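Handheld gripper build log - jaw slip on thin stock
Home and Shop Builds > Manipulation

dshen_bench
Posted 4 Jul 2024

Continuing from the old thread, which got locked. Both handhelds are on the bench list again, and the task set is still small household stuff: socks, clips, cards, cloth.
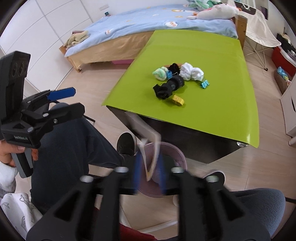 The problem is slip on anything thin. With rolled socks the grip is fine at any trigger position past halfway. With folded card stock I get rotation about the contact line as soon as the wrist tilts, and the card ends up hanging from one corner of the pad. By the time it gets to the basin the pose is useless for training. I logged 34 card picks and threw out 16 of them for rotation.

What I have tried:
Softer insert, same profile. No change in rotation, more wear.
Slower closing. Slightly better, but my hand gets tired and the traces get noisy.
Ribbed pad, ribs across the finger. Worse on card, better on cloth.

Next thing on the list is a wider pad. Before I cut another mold I would like to hear from anyone who has solved this without going wider, since the wider pad will cost me the binder clips.

kong_j
Check that your fingers close parallel. If the tips meet first you have a point contact, and the card will pivot no matter what the pad is made of. Put a strip of carbon paper between the pads, squeeze, and look at the mark.

dshen_bench
Did the carbon paper test last night. The mark is a band across the front third of the pad, heavier toward the tip. So yes, toe-in. I had assumed the insert would comply enough to hide it.

mekgate_user
It will on a sock. On card there is no thickness to work with, so the insert never gets compressed at the back. Shim the rear of the pad until the mark is even. Do that before you touch the mold.

Yutong Li
I disagree with shimming. You fix it at zero opening and break it at every other opening. If the linkage has play, the toe-in changes with load, and a shim only moves the error. Find the play first. On mine it was in the pivot bores. I reamed them, pressed in bushings, and the slip on card went away with the stock pads.

mekgate_user
Bushings are a weekend of work and he needs thin stock only. Thin stock is zero opening by definition. A shim is correct for that case.

Yutong Li
He also needs the clips and the socks, with the same pads. Read the first post.

mekgate_user
I read it. He said socks are fine at any trigger position past halfway. A shim will not hurt that.

hpeng
Separate issue, same symptom. How are you tracking opening width? If it comes from the camera, motion blur on a fast move will shift the finger estimate and the replay will close to the wrong width. I chased slip for most of September on a Nindell clone and the pads were never at fault. The recorded width was off and the arm was underclosing.

dshen_bench
The slip is on the handheld itself, during recording, so replay is not in it yet. Good point for later though. Exposure is on auto and I should lock it.

hpeng
Lock it and add light. Short exposure in a bedroom at night is just a dark recording.

Xiaoqing F.
What is the cycle life on your soft inserts? I pour mine in the Flostley two-part and they start to tear at the root after 2,000 closes.

dshen_bench
Have not reached that. The softer one was visibly scuffed after 11 sessions but had not torn. I do not log closes per session, so I can't give you a number you could compare.

Xiaoqing F.
Scuffing changes friction, so you may want to log it. A cheap counter on the trigger is enough.

kong_j
Back to the geometry. You can test both theories in ten minutes. Do the carbon strip at light squeeze and again at hard squeeze. If the band stays in the same place, it is fixed toe-in and a shim is fine. If it moves, it is play and Yutong is right.

dshen_bench
Results, two strips each, both handhelds.
Unit A: the band stays at the front third at both loads.
Unit B: the band starts near the middle and moves to the tip on a hard squeeze.

So A gets a shim and B gets bushings. I have been swapping them between hands without noting which was which, so the reject numbers in my first post are a mix and should be ignored.

Yutong Li
Label them. Ream B undersize first and creep up on the fit. A loose bushing is worse than none.

mekgate_user
What shim stock are you using on A?

dshen_bench
Brass, from the Cocco assortment pack. Starting with the thinnest. I will post the new strips when both units are back together.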